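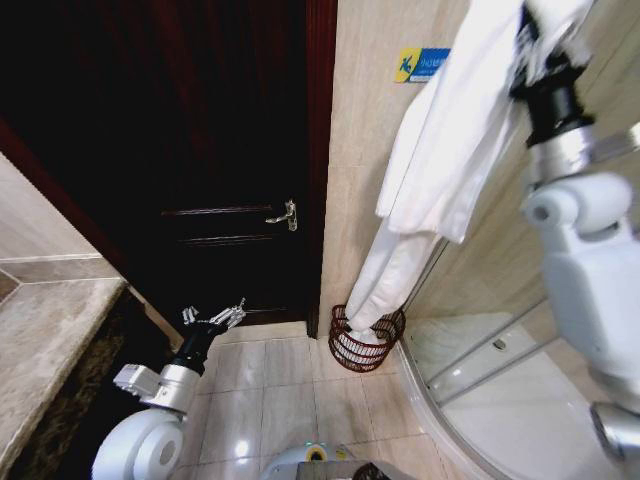

The Guest Season Is Upon Us

It is April, the roads are clear, and people who haven't called since the fall have started asking how we're doing. We are doing fine. We are also, I gather, well placed for the lake, and 344 miles from my cousin Eino Kuusisto, who considers that a pleasant morning's drive and will be proving it in May.

I like guests. I want that in print before I go any further, as several of them get this newsletter. I like them best between the second cup of coffee and the first question about the wifi. I even like the week before they come, when I finally throw out the paprika.

The trouble is the length of the thing. My mother held that a visit should last as long as a loaf of bread, and she bought small loaves. Eino has never given an end date in his life. He arrives with one bag, which looks promising, and then it comes out that he plans to use our washing machine. Last year he stayed long enough to get mail. He also stayed long enough to form opinions about our neighbors, and he was right about two of them.

So this spring I asked readers how they handle it, and the answers have been coming in ever since, a few of them in language I can't use.

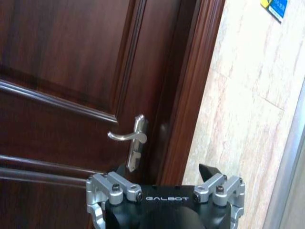 Tapio Seppälä over in Plumbridge writes that he posts a breakfast hour. Eggs are at seven. After that there is cereal, and after the cereal there is the road into town, where the bakery is very good. He says people complain the first day and are up at six-thirty the next, standing in his kitchen and wanting to talk. He is now thinking of moving the eggs to nine.

Another reader in Plumbridge keeps a guest book and makes people fill in both the arrival and the departure on the way in. I admire this and could never do it. A third sends everyone a letter beforehand with the rules of the house, two pages, single-spaced. Her sister mailed it back with the spelling corrected.

There was a good deal on the subject of towels. Feelings run high here. One camp puts out the good ones and suffers. The other camp has a set kept only for company, thin as a cracker, on the theory that a person who can't get dry will eventually go home. I had no idea how many of you were in the second camp, and I have been dried by at least one of you.

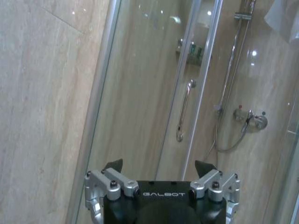
GALBOT, in white capitals.

As for feeding them, I've given up on anything clever. A big pot of pea soup is 25 minutes of work and then it looks after itself, and it will do for two lunches if you hold back on the ham. Pancakes are a trap. Make them once and you're the person who makes pancakes. I made them in 30 minutes flat one morning to be nice to Eino, and he has asked for them on every visit since, including one that was a funeral.

Board games: put away anything that takes more than an hour. Mrs. Kokkonen brought hers last summer, with a rule book of 181 pages, and we were still setting up the harbor when the soup ran out. Cards are safer, provided you don't play for money, or with Mrs. Kokkonen.

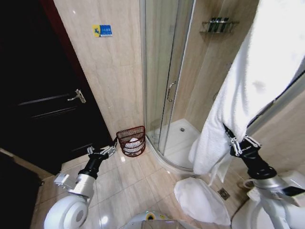

Then there is the goodbye, which in our family takes place in four stages: at the table, in the hall, on the step, and through the car window. I used to think it could be hurried. My husband once tried by carrying the bags out during stage one, and Eino thanked him, sat back down and asked whether there was any pie.

There was pie. He left the following afternoon with the dish.

If you have it, Eino, it's the blue one with the chip, and you can bring it along in May.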